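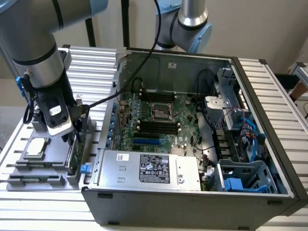
Sachbearbeitung Kundenpost und Reklamation (m/w/d), Teilzeit, ab Januar

Zevetti sucht jemanden, der gern Briefe beantwortet. Wir meinen das wörtlich. Die Stelle umfasst 24 Stunden pro Woche, verteilt auf drei oder vier Tage, und sie besteht zum größeren Teil daraus, Menschen zu schreiben, die sich über etwas geärgert haben.

Wer wir sind

Zevetti ist ein Versandhandel für Schreibwaren und Bürobedarf. Wir verkaufen Hefte, Tinte, Locher, Stempelkissen, Registermappen und einen Tischkalender, über den weiter unten noch zu reden sein wird. Die Firma sitzt im zweiten Stock über einer Bäckerei, was sich bei der Gewichtsentwicklung der Belegschaft bemerkbar macht und bei der Miete leider auch. Im Lager nebenan arbeiten die Kolleginnen und Kollegen vom Versand, im Büro der Einkauf, die Buchhaltung und die Kundenpost. Geleitet wird die Kundenpost von Riku Iwasaki, und zwar seit so langer Zeit, dass manche Stammkunden ihre Beschwerden mit »Lieber Riku« beginnen und mit Urlaubsgrüßen beenden.

Im vergangenen Jahr haben uns 826 Briefe auf Papier erreicht. Die E-Mails hat niemand gezählt, und wir möchten auch nicht, dass jemand damit anfängt.

Was Sie tun werden

Sie öffnen die Post, lesen sie und antworten. Bei E-Mails entfällt das Öffnen, der Rest bleibt gleich. Die Anliegen sind überwiegend harmlos: eine Lieferung ist zum Nachbarn gegangen, der Nachbar ist verreist, die Tinte heißt Nachtblau und ist nach Ansicht der Kundin höchstens Spätnachmittagsblau. In solchen Fällen klären Sie mit dem Versand, was zu klären ist, und schreiben zurück, möglichst am selben Tag, spätestens nach 2 Werktagen.

Dazu kommen Rücksendungen. Sie prüfen, ob im Paket liegt, was laut Begleitschein darin liegen soll, buchen die Ware zurück und veranlassen die Erstattung. Gelegentlich liegt etwas anderes darin. Wir hatten schon einen Hausschuh, ein halbes Manuskript und eine Gugelhupfform. Für den Hausschuh suchen wir noch immer den Besitzer, Größe 43, links.

Ein dritter Teil der Arbeit ist die Pflege unserer Textbausteine. Es gibt derzeit 80 davon. Viele stammen aus einer Zeit, in der man »hochachtungsvoll« noch ohne Drohung verwenden konnte, und der Baustein 17 entschuldigt sich für die Verspätung eines Katalogs, den wir seit Jahren nicht mehr drucken. Sie dürfen streichen. Bitte streichen Sie.

Zweimal im Jahr helfen Sie bei der Inventur. Es gibt dazu Butterbrezeln. Wer behauptet, die Inventur mache ihm Spaß, wird zum Zählen der Büroklammern eingeteilt, also überlegen Sie sich das.

Zum Tischkalender

Der Tischkalender Drilow ist unser meistverkaufter und meistbeklagter Artikel. Er steht schräg, was beabsichtigt ist, und er beginnt die Woche am Sonntag, was ebenfalls beabsichtigt war, allerdings von jemandem, der die Firma inzwischen verlassen hat. Von November bis Februar handelt ein erheblicher Teil der Kundenpost von diesem Kalender. Die neue Ausgabe ist geändert. Wir rechnen mit Beschwerden von denen, die sich an die alte gewöhnt haben, und hätten Sie bis dahin gern eingearbeitet.

Was Sie mitbringen

Sicheres Deutsch, schriftlich. Sie wissen, wo ein Komma hingehört, und können es für sich behalten, wenn der Kunde es nicht weiß.

Eine kaufmännische Ausbildung ist willkommen, ebenso Erfahrung im Buchhandel, in einer Bibliothek, in einem Sekretariat oder an einer Hotelrezeption. Eine frühere Kollegin kam aus der Forstverwaltung und war hervorragend, sie hat allerdings auch sehr wenig gesprochen.

Umgang mit einem Warenwirtschaftssystem. Unseres heißt Ogura und ist gutmütig, solange man nie zwei Fenster gleichzeitig öffnet. Die Einarbeitung übernimmt Herr Iwasaki persönlich. Er hat dazu ein Heft angelegt, das Sie bekommen und bitte nicht mit nach Hause nehmen.

Die Fähigkeit, unterschiedlich grobe Handschriften zu entziffern. Sütterlin kommt vor, selten, aber dann über mehrere Seiten.

Ruhe am Telefon. Das Telefon klingelt bei uns nicht oft. Wenn es klingelt, ist es allerdings meistens ernst oder Herr D. aus Celle, der sich erkundigen möchte, ob es die karierten Blöcke mit dem dickeren Karton wieder gibt. Es gibt sie nicht wieder.

Englisch brauchen Sie ab und zu, Französisch fast nie. Wer beides kann, bekommt die Post aus Luxemburg.

Was Sie nicht mitbringen müssen

Leidenschaft für Locher. In den Bewerbungen auf unsere letzte Anzeige stand auffällig oft, man habe sich schon als Kind für Büroartikel begeistert. Das mag im Einzelfall stimmen. Ein freundliches Verhältnis zum Produkt genügt uns völlig.

Ebenso wenig benötigen wir Dynamik, Hands-on-Mentalität oder eine Affinität zu irgendetwas. Belastbar sollten Sie insofern sein, als man von der Toreinfahrt bis ins Büro zwei Treppen hochgehen muss. Einen Aufzug gibt es, er ist für Paletten zugelassen. Wenn die Treppen für Sie nicht in Frage kommen, schreiben Sie uns trotzdem: Zwei Arbeitsplätze lassen sich im Erdgeschoss einrichten, mit Fenster zum Hof.

Was wir bieten

Einen unbefristeten Vertrag nach sechs Monaten Probezeit. Bezahlung in Anlehnung an den Tarif im Groß- und Außenhandel, die genaue Eingruppierung nennen wir im ersten Gespräch, und zwar wir zuerst, damit Sie nicht raten müssen. Dreißig Tage Urlaub bei einer Fünftagewoche, bei weniger Tagen entsprechend anteilig. Weihnachtsgeld in bescheidener, aber verlässlicher Höhe.

Feste Arbeitszeiten zwischen 8 und 16 Uhr, die Sie mit Herrn Iwasaki abstimmen. Nach 16 Uhr bleibt die Post liegen, sie ist das gewohnt. Ein Tag pro Woche von zu Hause ist nach der Einarbeitung möglich, die Papierbriefe bleiben dabei im Büro.

Einen höhenverstellbaren Schreibtisch, der in der Praxis bei allen auf derselben Höhe steht. Einen Zuschuss zum Nahverkehr. Mitarbeiterrabatt auf das gesamte Sortiment, auch auf den Kalender. Obst gibt es keins, dafür vormittags, was die Bäckerei unten vom Vortag hochschickt.

Die betriebliche Altersvorsorge läuft über Privent. Die Unterlagen dazu umfassen einen ganzen Ordner, und unsere Buchhaltung erklärt sie Ihnen in zwanzig Minuten, wenn Sie keine Zwischenfragen stellen.

So bewerben Sie sich

Schicken Sie uns einen Lebenslauf und ein kurzes Anschreiben, per Post oder per E-Mail. Ein Foto brauchen wir nicht. Zeugnisse können Sie beilegen, gelesen werden die beiden neuesten.

Außerdem bitten wir um eine Probe. Beantworten Sie auf höchstens einer Seite folgendes Schreiben, das uns so ähnlich erreicht hat:

»Sehr geehrte Damen und Herren, ich habe bei Ihnen zehn Hefte bestellt und elf bekommen. Ich möchte das elfte weder bezahlen noch behalten, sehe aber auch nicht ein, weshalb ich dafür zur Post laufen soll. Mein Mann sagt, ich solle es einfach dabei belassen. Ich sehe das anders. Bitte äußern Sie sich.«

Eine Musterlösung gibt es nicht. Die Kundin hat auf unsere damalige Antwort noch dreimal geschrieben, zuletzt auf Seite vier des elften Hefts.

Bewerbungsschluss ist Ende November. Eine Eingangsbestätigung bekommen Sie innerhalb einer Woche, eine Absage oder Einladung bis Mitte Dezember, in beiden Fällen von Hand unterschrieben. Die Gespräche dauern eine knappe Stunde und finden im Büro statt, anwesend sind Herr Iwasaki und jemand aus der Buchhaltung. Fahrtkosten erstatten wir gegen Beleg, zweiter Klasse.

Bewerbungen bitte an:
Zevetti Schreibwarenversand
Kundenpost, z. Hd. Riku Iwasaki
Stichwort: Elftes Heft

Rückfragen zur Stelle beantwortet Herr Iwasaki vormittags zwischen 9 und 11 Uhr am Telefon, schriftlich allerdings lieber und ausführlicher.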